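Reading time: 3 min

5/3/19, teaching the disk insertion by hand, second try

Today I continued with the drive task on the Dell tower. The first try in April was with the remote control pendant and I was not happy with it. The motion was in small steps, and when I played it back the arm stopped and started all the way down to the cage. So now I do it by hand guiding: I hold the arm at the wrist, press the free-drive button with the left hand and move slowly.

Setup is the same as before. Tower on its side with the cover off, our printed fixture to the left of it, the disk standing in the fixture in its blue caddy. I did not move the tower between recordings. I only checked that it still touches the stop on the bench.

Recorded 29 demonstrations before lunch. I keep 18. The others I deleted for these reasons:
- I pushed the gripper sideways when I wanted to close it, and the caddy tilted in the fixture.
- I forgot to wait one second after closing. Willitz cuts the recording into segments by looking for the pauses, so without the pause it joins grasp and lift into one segment.
- Two times my elbow was in front of the wrist camera.

Audrey-Anne McKinnon came to try also, because we want to know how much it depends on the person. She is left-handed and she brings the disk over the power supply side, higher than me. Her path is longer but more smooth. I think it is better to keep both styles in the set and not correct her. She does not agree completely, she says the model will make an average of the two paths and the average goes into the wall of the case. We should test this before we record more. I wrote it in the list.

Forces: the highest contact force in my good ones is always at the same place, when the caddy meets the edge of the cage. If I turn the wrist a little before the contact it becomes much less. I did it without thinking in the last recordings, but not in the early ones. From Monday I will do it in all of them.

Problem with Flornix: after file 2063 the time stamps of the gripper are behind the arm by around 666 ms. Restarting the logger repaired it. I don't know why it happens. Please look at the time stamps before you use anything from this morning, the folder is "hand_guided_b".

Still open:
- ask Sampaio for softer finger pads, the present ones slip on the plastic
- the white part in the front slot of the fixture is for the next task, please leave it there
- play back the 18 good ones at half speed with nobody near the bench
- compare with the April pendant recordings
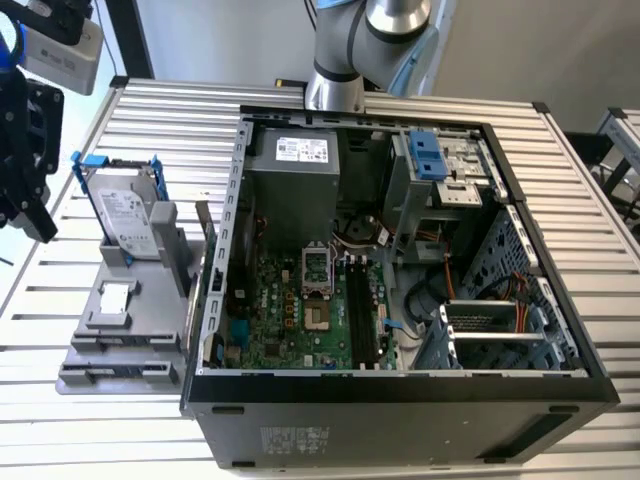

Bench with the open tower, and the disk in the fixture on the left.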